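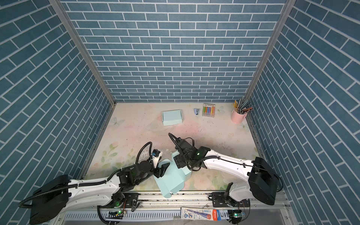

Figure 4. One mint box closed up at the back, one mint sheet lying flat at the front, with the stapler, the coloured sticks and the pen holder along the back of the work surface.

Section 3: Folding and Filling Your Planis Small Box

Welcome to the part of the guide most people flip to first (we don't mind a bit, but do pop back to Section 2 at some point for the parts list). Your Planis pack arrives flat, and by the end of this section you'll have a small lidded box ready to be filled with crayons, erasers, staples, a birthday present, or whatever has been rolling around in the bottom of your desk drawer since January.

The first box is always the slow one, so give yourself a bit of time and maybe a cup of tea, kept well off to one side. By the third or fourth you'll be folding while you talk to someone.

What you need

One flat Planis sheet, any colour
A clear, level surface, bigger than the sheet when it's fully opened out
A stapler, only if you are making the reinforced version (see 3.4)
A pencil, if you like to mark your boxes on the underside
Whatever is going inside

The full pack holds 40 sheets. Please take out only as many as you plan to fold today and leave the others in the sleeve, lying flat. Sheets left leaning against a wall will take on a curve, and a curved sheet can still be folded but it will argue with you the whole way.

3.1 Getting the surface ready

1. Clear a space at the front of your table, the part closest to you. Things you'll want later, like the stapler and the pen holder, can go along the back, as they do in Figure 4.

2. Wipe the surface and let it dry completely. Crumbs, pencil shavings and little specks of this and that do no harm to the underside of a sheet, but the printed face marks more easily than you'd think, and the lighter colours (Mint especially) show everything.

3. If your table has a patterned cover or oilcloth on it, smooth it out and make sure it isn't sliding about. A butterfly print or a leaf print is perfectly fine to work on. A thick quilted cover is not so good, as the sheet sinks into it and the creases come out soft.

4. Lay the sheet down with the coloured face toward the table and the plain face toward you. The long side should run left to right. Measured along that side, an opened Planis small sheet is 193 mm, which is handy to know if you're working on a tray and wondering whether it'll fit.

Note: If you have a finished box already, set it at the back of the table where you can see it. Nearly every question that comes up in the next few steps can be answered by glancing at one that's already together.

3.2 Creasing

This is the step folks skip, and then they write to us! All the score lines are pressed into the sheet at the factory, but they need waking up before the box will go together nicely.

1. Hold the sheet flat with one hand near the middle. Use the flat of your fingers and spread the pressure out, so you don't leave a dent.

2. With your other hand, lift the left side panel up along its score line until it stands straight, then press it all the way over and run a fingertip along the fold. Open it back out.

3. Do the same with the right side panel.

4. Turn to the front and back walls. These are the wider ones. Fold each up, press it, and open it out again.

5. Fold the lid panel over along its hinge line, once only. The hinge is a lighter score than the others and doesn't care for being worked back and forth.

6. Last of all, crease the 4 small corner tabs inward. They're fiddly, and if your nails are short you may find the edge of a ruler helpful.

When you let go, the sheet should look a bit rumpled and want to rise up at the sides. Lovely. Carry on.

Caution: Cardboard edges can give you a nasty paper cut, mostly along the fingertips and most often while creasing the tabs. Keep little ones on lid duty and let an adult or an older child do this step.

Caution: Don't score the lines again with a knife or scissors. The sheet will split along the fold, perhaps not right away, but some afternoon when the box is full.

3.3 Standing the box up

1. Raise the back wall (the one with the lid attached) and hold it upright.

2. Bring up the left side panel and tuck its rear corner tab behind the back wall, on the inside.

3. Repeat with the right side panel. At this stage you have three sides standing and the front still lying down on the table, and it will feel as if you could use another hand. If someone is nearby, ask them to pinch the back corners while you do the front.

4. Tuck the front 2 tabs inward, then lift the front wall and roll its flap over them, down into the box. Press the flap until it sits flat on the floor of the box. You'll feel it catch.

5. Run a finger around the inside corners. If a tab has popped out, ease the front wall open a little and slip it back in. There's no need to start over.

6. Close the lid, sliding the lid flap down inside the front wall.

Note: A lid that springs up again by itself usually means the hinge has been creased the wrong way. Open the lid right back, hold it there for a slow count of ten, and close it again. Most of them give in after that.

3.4 Reinforced version (optional)

For light things the box holds together very well by its tabs alone. For heavier contents, say a full set of chalk or a good handful of coins, we suggest 2 staples, one at each back corner.

1. Open the lid and lean it back out of the way.

2. Slide the stapler over the side wall from above, so that the jaws take in the wall and the tab together.

3. Check that no finger is between the jaws, and press firmly.

4. Do the other corner the same way.

5. Feel the inside for staple legs that haven't folded flat and press them down with the back of a spoon.

Caution: Don't staple the hinge, and please don't staple any box that is meant for a child under three.

3.5 Filling

Chalk and crayons do best left in their own packet. A packet with a clear window can go in with the window facing up, so you see the colours as soon as the lid opens, and it's a cheerful way to give them as a gift. Measure the packet against the box first. Full-length pencils and paintbrushes are too long for the small box in any direction, even corner to corner, and are much happier in an upright pot such as the Planis Tall Cup, or any mug you're fond of.

Leave a little room under the lid. If you have to press it closed, the front flap will work loose over a few days.

3.6 Taking a box apart again

Planis boxes can be flattened and stored between uses. Lift out the front flap first, then free the front tabs, the sides, and the back, in that order. Stapled boxes need their staples out before you begin. Lay the opened sheet under a heavy book overnight, coloured face down, and put it back in its sleeve in the morning. The second folding goes much more quickly than the first.

If a sheet arrives torn or with a score line missing, send a photo of it to Grosulico along with the number printed on the sleeve, and we'll mail you a new one. Instructions for the Planis Tall Cup and the divider inserts are in Section 4.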